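How to Set Up and Run a Gripper Table for Open Day
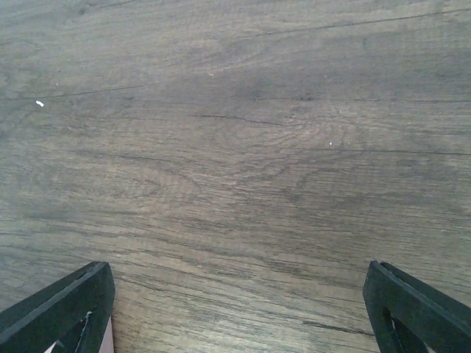 Weerasinghe Hall Robotics Club – Outreach Team

Updated 7 Jul 2022

If you have been handed the gripper table for the first time, welcome! It is the friendliest spot in the whole building on open day, and I say that having done my share of hours at the welcome desk and in the parking lot. What follows is how we run it, start to finish, with the arm we call Kater and the smaller spare we call Loter. I've written it for people who know how to power up an arm and hit the stop button but have never done it with a line of eight-year-olds watching.

What you need

The arm, its control laptop and the long extension cord
The box of pick-up pieces (the soft blocks, the wooden spools and the tennis ball)
The second monitor for the wrist camera view
Floor tape, a dry cloth and the laminated sign
2 team members at all times, one on the controls and one with the visitors

Step 1. Get the table ready

Go over the top with a dry cloth, and then look at it again through the wrist camera before you put anything down. The camera sits very close to the work, and little white specks of lint or crumb you would never spot standing up show quite plainly on the wood grain. Visitors do notice. Tape a line on the floor 56 inches out from the arm's base and keep everyone behind it while the arm is moving, parents included.

Step 2. Start with the fingers open

Bring the arm to its home pose and open the gripper wide, so that both fingertips show low in the camera view, one on each side, with bare wood between them. I like to leave it like this for a minute or so while people gather. Ask them what they think they are looking at. You will get crab claws, chopsticks, and once a very firm "stapler," and by the time you tell them they are already leaning in to see the monitor.

Step 3. Do one slow pick yourself

Put a soft block midway between the fingers. Set the speed to the lowest setting (the Durden control program remembers the last user's speed, so please check it every single time). Talk while you move: "I'm coming down now, I'm closing, I'm lifting." Put the block back where you found it and open up again. Resist the tennis ball for your first try – it rolls, and then you are under the table.

Step 4. Hand over the controls

Let each visitor have one pick and one place. Stand beside them with your own hand by the stop button and let them make the small mistakes. A missed grab is fine, and most of them want a second go more than they wanted the first. When the line gets long, let the next person in line choose the piece, which keeps them busy and cheerful.

Step 5. Close down

Open the fingers, send the arm home, power off, and write the number of picks on the sheet by the door. Our December open day came to 838 picks from 212 visitors, and Nuwan Seneviratne still has the sheet pinned over his desk. Coil the extension cord loosely, please. Blocks go back in the box by color if you have the energy, and any old way if you don't.

If something goes wrong

Arm stops partway: press stop, ask everyone to stay behind the tape, then home it from the laptop.
Camera view freezes: unplug the monitor cable and plug it back in before you restart anything.
Piece keeps slipping: it is usually sitting too near one finger, so slide it back toward the middle and try again.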